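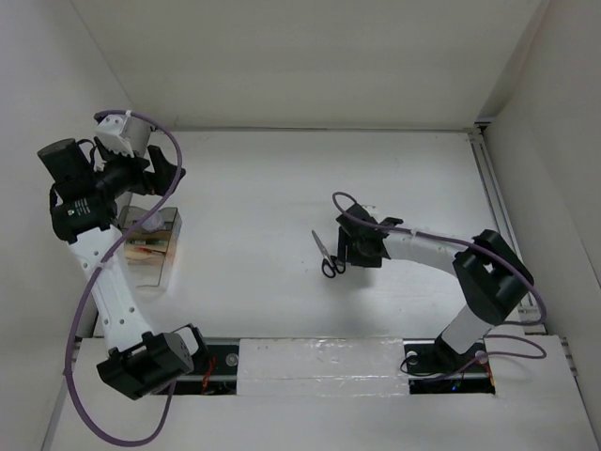 **Denance Workroom - supplies and tables meeting**

14th June, upstairs room at Cladau

Present: Charoen Limsakul (chair), Ott Rozīte (notes), plus most of the evening paper group and two people from the bookbinding table

Apologies: the Tanasarn group, who have their own open house

**1. Last minutes**

Read and agreed, with one correction. The paper trimmer went to Disard for sharpening, and the old minutes had it going to Tanasarn. It's back and it cuts beautifully! Ott brought a strip of card to show everyone and it was passed around the room twice.

**2. Clear bins**

The big item, and a happy one. Charoen reported on the switch from the lidded cardboard boxes to clear bins. Everyone who spoke was in favor. People are finding the glue sticks and markers without tipping things out, and the evening group said setup goes much faster now that you can look through the side of a bin and know if it's the one you want.

Some discussion of what belongs in a bin and what doesn't. Long thin things (pens, brushes, bone folders) do well in the tall ones if they stand up, and badly if they get dropped in flat with wrappers on top. Charoen would like wrappers and empty bags out of the bins altogether. The bookbinding table pointed out that a few of those bags have good ribbon in them. Agreed: if there's something in the bag worth keeping, the bag gets a strip of masking tape with a word on it. If there's no tape, it can be thrown out.

More bins were asked for. Ott has a price of $139 from Disard for another set, delivered, and that comes out of this year's supplies money, which stands at $829. Agreed with no objections and a small cheer from the back.

Labels: Charoen prefers none, as the whole point of a clear bin is that you can see in. Ott would like one on the short end, in pencil, for bins on the top shelf that you only see from below. We'll try Ott's way on the top shelf and leave the others plain until the July meeting.

**3. Scissors**

Long item. Summary follows, and thanks to everyone for staying good-humored.

- Scissors are being left out on the table at the end of sessions. All agreed this happens and several people owned up.
- They shouldn't go in the clear bins. Reaching in past pens and wrappers and finding a blade is no fun.
- The bookbinding table likes a pegboard. The evening group likes a block with slots. Charoen has a block at home that may do and will bring it in.
- Fabric scissors stay in the sewing cupboard. Paper people, please! Ott offered to tie a scrap of cloth around the handles again (the last scrap fell off).
- Left-handed pairs: requested by three people. Charoen will look at what Disard carries.

Until the block arrives, scissors go in the shallow drawer nearest the door, closed, points to the back.

**4. White tables**

We love the white tops. Thread shows up on them, pencil shows up on them, and the light in the room is so much nicer than it was with the dark ones. They also show every drop of ink, so this item was mostly about cleaning.

Ott has been trying things out. Dish soap and a soft cloth takes off nearly everything if you get to it the same evening. Permanent marker needs rubbing alcohol on a cotton pad, then soap, then water. The green scrubbing pads leave a dull patch and are now banned from the room. Dried PVA can be lifted with an old plastic card, and Ott demonstrated on a blob from last week with great success - it came off in one piece.

No cutting with craft knives straight on the tops. Mats are on the lower shelf, beside the roll of brown paper. The bookbinding table asked for a larger mat and will share the cost out of its own kitty.

Agreed that each session ends with a bare table, wiped, with any bins back on the shelf. Someone asked if a bin could stay out for a group coming straight in afterward. Yes, if the two groups have talked to each other first.

**5. Pens and markers**

Ott went through the pen bin before the meeting and tested everything on the back of an old poster. The dried-out ones have gone. The orange and red markers get used up first every season, and the evening group admitted to a phase of autumn leaves. Replacements to be bought in single colors, as we have more brown than we could ever want.

The poster itself turned out so good that it's been pinned up by the sink.

**6. Summer card day**

Set for July, in room 53 at Cladau, the long one with windows on both sides. We can take up to 30 people at the tables, and Charoen would like to fill it. Tanasarn has been invited and has said yes, hooray.

Each table gets its own bin with glue, markers and a pot of offcuts, and scissors are handed out by whoever is hosting the table. At the end the host collects them in before anybody gets cake. Charoen will pack the bins the afternoon before and would love company doing it. There's a radio.

Lots of ideas for what to make: pop-up cards, folded envelopes from old maps, a paper garland that runs the length of the room. The garland got the loudest response. We left it that every table makes a stretch of it and the bookbinding people join the lengths, as they have the strongest thread and the most patience.

**7. Other business**

The cupboard door under the sink sticks. Lift and pull.

A bag of wallpaper samples has been donated by a shop near Denance and they are gorgeous - heavy stock, big florals, a few with a metallic line through them. Help yourselves, but please leave the blue ones with birds until Ott has had a turn.

Somebody's reading glasses are on the hook by the light switch.

**Actions**

| What | Who |
|---|---|
| Order the second set of clear bins | Ott |
| Bring in the scissors block | Charoen |
| Look into left-handed scissors at Disard | Charoen |
| Pencil labels for the top shelf | Ott |
| New cloth tag on the fabric scissors | Ott |
| Single-color markers, orange and red first | Evening group |
| Larger cutting mat | Bookbinding table |
| Write to Tanasarn with times for the card day | Charoen |

Next meeting in July, the week before the card day, same room. Bring a mug.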